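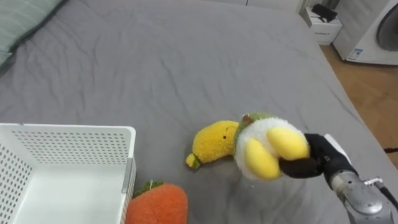 Kevia: a table of bed linen sizes and care labels

Kevia is a set of plain CSV files listing what is printed on the labels of sheets, duvet covers and pillowcases sold to households. It holds the stated size, the stated fiber content, the care symbols and any wording next to them. It was put together to answer a dull question that kept coming up at our repair counter: will this sheet fit that mattress after it has been washed at the temperature on the tag?

The files are maintained by Edeltraud Kälin. Bronisława Czerwiński wrote the import scripts and still looks after the symbol codes.

What is in the folder

labels.csv has one row per label. If a set was sold with a separate label on each piece, each piece gets its own row.
sizes.csv has the width, length and pocket depth as printed, plus the same values converted to centimeters.
symbols.csv lists the care symbol codes and a short text for each.
notes.txt holds odd cases that did not fit a column.

All files are UTF-8 with a comma separator. Decimal values use a point. An empty cell means the label did not say. A dash means the label said something we could not read.

Where the rows come from

Labels were copied by hand from items brought to the counter, and from three makers who sent us their label sheets: Revow, Dovimach and Kuster. The source column tells you which is which. Rows from label sheets are cleaner, but they tell you what was meant to be sewn in. Rows from the counter come off real tags, so they are faded, cut short or missing a corner more often than we would like.

Each counter row was typed by two people working separately. Where they disagreed, the tag was read again with a lamp behind it. Rows typed before June were checked by one person only and have checked set to 0.

Sizes

Do not use the name of a size as a key. "Double" and "full" cover different measurements depending on the maker, and "king" is worse. Use width_cm and length_cm. The size_name column is kept exactly as printed, including spelling mistakes.

Pocket depth is only given for fitted sheets. Some labels print a range for the mattress instead of a depth for the sheet. Those go in mattress_min_cm and mattress_max_cm, and pocket_cm stays empty. Please don't fill it in from the range, as elastic varies too much between makers.
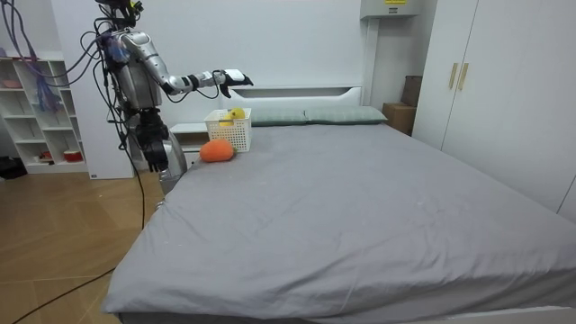
Flat sheets have their own problem, in that some labels give the cut size and others the finished size. The hem can take up 4 centimeters or more of the length. The column size_basis is "cut", "finished" or empty. It is mostly empty.

Fiber and color

Fiber content is split into up to four pairs of name and percent. The percentages should add up to 100, and the script check_fiber.py prints any row where they don't. We leave those rows in as printed.

Color is the maker's own name for it. There is no attempt to group them, so "stone", "ash" and "pewter" are three values.

Care symbols

Wash temperature is stored in Celsius. A label with both 60 and a Fahrenheit figure keeps the second one in the wording column. Bars under the tub are stored separately in wash_bars, because an early version of the table folded them into the temperature and made a mess of it.

Tumble drying is coded by dots. A crossed-out square is coded X, and a missing symbol is empty. These are different things and should not be merged.

Known problems

Pillowcases are thin on the ground, as people rarely bring them in for repair.
Kuster changed its label layout partway through, and the older rows have no wording column filled in.
Linen and cotton blends may be listed in either order.
Shrinkage is not measured. Anything in the wording column such as "allow 2%" is the maker's claim.

Corrections

Send the row number, the column and a clear copy of the tag. Edeltraud goes through corrections on Wednesday afternoons. A corrected row keeps its number, and the old value is moved to notes.txt.

Related

Kevia symbol codes, short list
Towel and bath mat labels
How to read a faded care tag
Mattress depth worksheet
Changes to sizes.csv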